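The Baby Name Pool That Ate My Winter

I have a confession to make, and my sister already knows it because she had to sit next to me at brunch while it was going on. I spent most of February refreshing fan forums over a baby I will never meet.

If you don't follow Rosalie Widmer, a quick catch-up. She played the younger daughter on Skodeno for years (the one with the terrible bangs and the even worse boyfriends), then she sang for a bit, then she got married on a hillside in a dress that half the brides I know have since tried to copy. So when she posted a single yellow sock with no caption at 6 in the morning, well, you can guess what happened. By the time I'd made coffee there were more than 100 replies under it, most of them in capital letters.
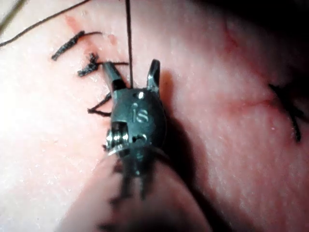

So did she ever say in words that she was pregnant?

She let the sock do the talking for a couple of weeks, and then she mentioned it in passing on a podcast, halfway through a story about her dog.

I loved that. I've read so many of those glossy announcements with the matching sweaters and the chalkboard, and here was a woman complaining that she couldn't reach her boots while the dog barked in the background. The host took a second to catch up. "Wait, are we allowed to keep that in?" she asked, and Rosalie just laughed and went back to the dog.

Then came the name pool. A fan site called Rarkis opened one the same afternoon, free to enter, no prize except bragging rights, and I put my guess in before I'd finished listening to the episode. You had to pick a first name, a birth month and a hair color. I said June, a girl, lots of dark hair. I also changed my guess twice, which the rules allowed, and I stand by it.

What I hadn't planned on was the company. There were 111 of us in the main chat by the end, and I know more about some of those people now than I do about my neighbors. One was up at night with her own newborn. One was a retired bus driver who had never seen a full episode of Skodeno but liked the wedding photos. We talked about names, sure, but we also talked about mothers-in-law, back pain, and whether you can really wash a car seat cover.

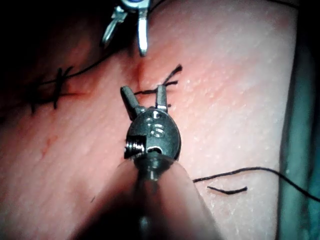 The arguments were wonderful, too. There was a whole evening on whether a famous person should be allowed a plain name. I'm in favor! Give me a celebrity baby called Ann and I will send flowers. The other camp wanted something nobody in their zip code had ever heard of, and they had lists. Somebody suggested Tromico, and I still don't know if that was a joke, because she defended it for an hour.

It got a little sour once. A man turned up claiming he had seen the hospital bag, the hospital, the whole schedule, and wanted to share it. The moderators took it down fast and most of the chat cheered. I think there's a line there, and I think most fans know where it is even if they can't always put it into words. Guessing a name is a parlor game. Standing in a parking lot with a long lens is something else, and I'd like to believe I would feel that way even if I hadn't once been asked for directions by a photographer who made my skin crawl.

My sister thinks the whole business is silly. She said so over eggs at Tăng, our usual brunch spot, while I was reading the chat under the table. "You didn't get this excited when I had mine," she said. That's not true — I cried in the elevator — but I take the point, and I did put the phone away until the check came.

And I bought the sock. A pair of them, anyway, same yellow, 39 dollars, knitted for a foot about as long as my thumb. They're in a drawer with the gift wrap. One of my friends is bound to have a baby sooner or later.

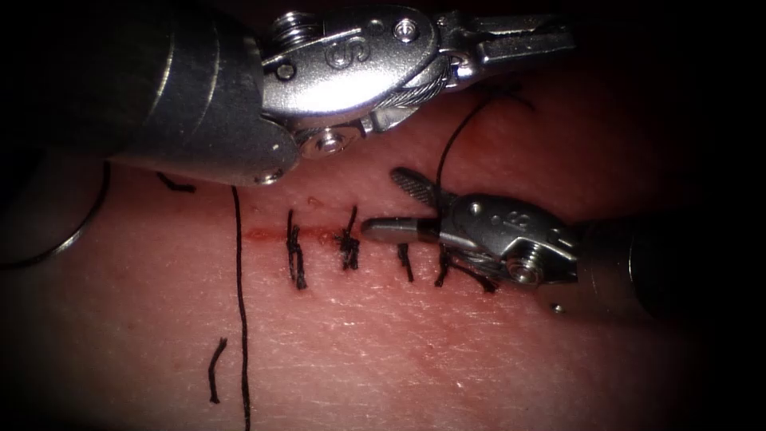
How the pool turned out

The baby came early, so June was out, and it was a boy, so I was wrong about that too. His name is Otto. Only 2 people in the pool had it, and one of them was the bus driver, who said he'd picked it after his uncle and then logged off to have his dinner.

Rosalie posted one picture, just a tiny hand on a blanket, with no word at all on the hair. The chat has been arguing about that ever since, and I'm sticking with dark.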